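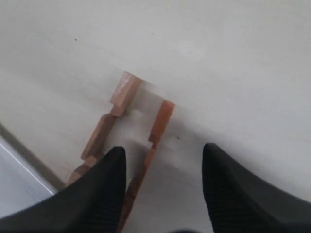

No. 228

Burr Season: Teaching an Arm to Handle Interlocking Wood

Welcome to another gallery from the Nultport bench! We've been buried in wooden puzzle pieces all winter, and we finally have enough good pictures to share. The project goes by Zulton around the lab, and what it wants to be when it grows up is a policy that can pick up, place, and one day put together notched wooden parts from nothing but camera views and the arm's own joint readings.

To get there, it needs examples, and lots of them. We're working toward 2,000 episodes for the first release. An episode is one person driving the arm through one short task from start to finish, with every camera recording the whole time. Reach, grasp, lift, place, back off, save. Then you set the pieces down some other way and go again. I love this stage of a project. You start noticing things about a block of wood that you would never have noticed by holding it yourself.

Most of what you'll see on this page comes from the wrist camera, and that's the view I always want to look at first. It rides along with the fingers and sees the piece the way the policy will see it. You get the grain, the steps of the notches, the little dark flecks along the edges, and those ribbed pads on either side of the wood. When I review a session I watch the wrist stream all the way through before I open anything else.

The stepped pieces are the stars of the set. A plain stick looks nearly the same wherever you grab it, but a piece with cutouts gives you wide spots, narrow spots, and corners that want to turn in the fingers. Nam-gil Wi wrote our grasp notes, and the rule there is to close on the thickest straight section you can reach and to stay off the tabs. We all break that rule on purpose now and then, so the data has some awkward grasps in it too.

Crossed sticks, two over two

Four squared sticks notched into each other, with a little window of tabletop in the middle. I could look at these joints all day. For a learning system they're a great problem – the ends look alike, the sticks hide parts of one another, and which one is on top changes from crossing to crossing. 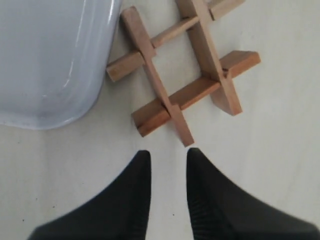 Our labels for assembled pieces have changed twice. In the first version we tagged the whole thing as one object and left it at that. Ibrahim, our labeling tool, now lets us mark each stick separately and say which ones are joined. It takes longer per episode, but the people training on the data asked for it right away, and I think they were right. If you ever want to ask the policy to take a puzzle apart, it had better know there are parts.

We also record these at all kinds of angles. Early on everybody set things down square to the table without thinking about it, and the first test policy was lost as soon as a piece sat on a diagonal. These days we give the wood a turn before every episode. It's such a simple habit and it made the biggest difference of anything we tried in March.

Fingers together, pieces in the tray

Closed fingers off to one side, and a white tray with two notched pieces lying apart from each other. One has steps cut along its edge like a fat comb; the other is a longer, narrower bar. The white cloth at the back keeps the view calm behind the tray, and the warm color of the wood really pops.
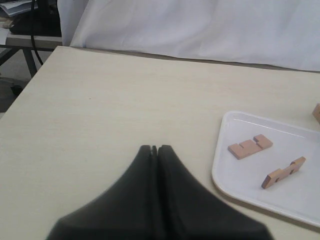 Over the tray

The outside camera gets its turn too. I'm fond of this angle: the forearm coming in from the right, the yellow-green ring at the wrist, cable looping over the top, and a small stepped piece of wood tucked up in the gripper. From the wrist you'd never know how much machine is following those two fingertips around.

What the side view gives the model is height. Looking down past the fingers, it's hard to judge how far the tray is from the wood, and a placement that starts too high ends with a bounce. With both streams lined up in time, the gap can be read from the side while the wrist camera handles the fine aiming.
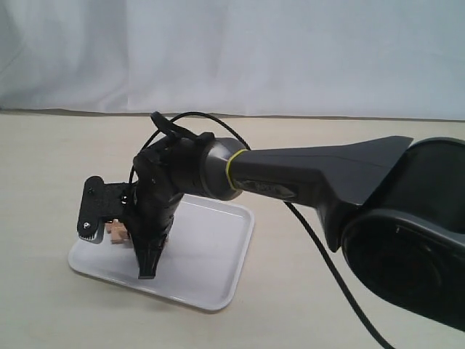 Lining up the streams was the unglamorous part. Torkano, the little recorder program we wrote for this, stamps every picture and every joint reading from the same clock and refuses to save an episode if one stream falls behind. I grumbled about that at first – it threw away some lovely placements – and now I wouldn't record without it.

We keep the fumbles as well. If a piece slips or lands on its edge, the operator marks the episode as a miss and saves it anyway, then records the recovery as its own clip. Those recoveries are some of my favorite things in the whole collection, and they're going into a separate folder so you can use them or skip them as you like.

If you're building something similar, write to the lab and tell us what pieces you're using. We'd especially like to hear from anyone working with darker wood, or with puzzles that have more than one way in. More pictures are coming once the next batch has been through review.

Page last updated Dec 28, 2023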